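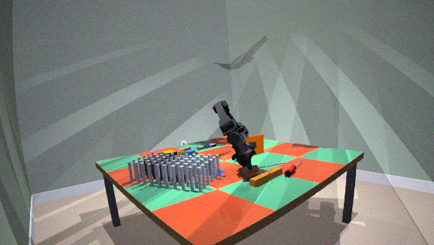
Grirorex cell, sim side. Finally sat down to write this up before I forget what I changed, so it's going to be in pieces.

Short version: arm wouldn't home cleanly after the update, the pegs fell over on load, and the screwdriver kept sinking into the table. All three fixed as of tonight. Mostly.

The arm first. I had the base at the height from the old Plurkholm table file, and the new table has a thicker top. 13 mm difference. So the base was buried, and the solver did what it does when two things occupy the same space, it threw a fit. Every reset the arm would twitch, the shoulder would drift a hair, and then the home check failed. I spent two evenings on joint gains before I looked at the base height. Two evenings! Gains were fine. Put them back where they were.

New home pose is gripper up, leaned back a little. Old one was tucked down over the work area and it clipped the long block on the way out maybe one run in 8. Up and out of the way is boring but it clears everything. Joint values are in the home file, don't edit them in the scene file, the scene file gets overwritten. (I did this. Twice.)

Pegs. Okay so the pegs. They spawn upright in the grid and then settle, and before the update they settled fine, and after it they went down like dominoes. What changed is the contact margin, the default got bigger, and with pegs packed that tight they were all pushing on there neighbors before the first step even ran. Options were spread the grid out or shrink the margin. Spreading the grid means re-doing every pick position so no. Shrunk the margin, for the pegs only, left everything else alone. Then let it run 3 seconds of sim time before the arm is allowed to move. They stand up now.

Yabsira Alemneh asked why not just glue them to the table until something touches them. Tried it. Works, looks great, and then the gripper grabs one and it comes loose with a jump that knocks over the one behind. So no glue.

Screwdriver. The shaft is thin and the collision shape that came with the mesh was junk, one big hull around the whole thing, handle and all. Swapped it for two shapes, a capsule for the shaft and a box for the handle. It lies flat on the squares now. It still rolls slightly if the block gets bumped into it but a real one would too, so I'm leaving that.

The checkerboard stays, before anybody asks. Yes it's ugly. Orange and green, my eyes. But when something floats or sinks by a few mm you see it right away against the squares, and on the plain gray top I was missing it for weeks. I did turn the shine down from what it was. Still too shiny on the orange. Will get to it.

Stuff I do now every time I pull a new version, in this order more or less:

Load with the arm frozen. Look at the table, look under the base.
Let it settle, count fallen pegs. Should be zero.
Home the arm 6 times in a row, compare the joint readout each time.
Close and open the gripper on nothing, watch the fingers for lag.
Then the Belay script, which runs the whole pick sequence slow.

If homing fails go back to the base height before you touch ANYTHING else. Writing that mostly to myself.

Still open: lights. There's too many of them and they throw bands all over the walls, plus a big shadow off the arm. Doesn't hurt the physics obviously but renders take forever. Going to cut some and see what breaks. Also the Prudetti importer keeps renaming my joints on export, adds an underscore, and then the home file can't find them and you get no error, just an arm that sits there. Currently fixing by hand with find and replace. There has to be a better way, if you know it leave a comment

Ok thats it, going to bed. Files are in the usual folder, old home pose is in there too with _old on the end in case I regret this.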